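### 4.2 Changes in task allocation at Pralero

Before the trial, kitchen attendants at the Pralero site cleared and reset counters themselves between guest stays. Under the new arrangement a two-armed robot handles the counter, and the attendant checks the result and deals with anything the robot leaves behind. Attendants reviewed each planned routine in simulation before it was released to the site (Figure 5).

Interviews were held in December with six attendants. Four reported less lifting but more waiting, mostly at the point where the robot asks for a decision about an item it cannot classify. Ornaments and small bottles caused most of these requests.

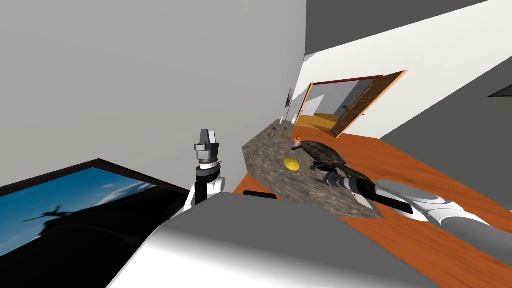

**Figure 5.** Simulated kitchen counter with bottles and a turtle, viewed from above the robot's body, with both arms in view.

Job descriptions were not revised during the trial. Attendants therefore took on review work - roughly 700 decisions in total - with no change in grade, a pattern also found at the Jadard site (Section 4.3).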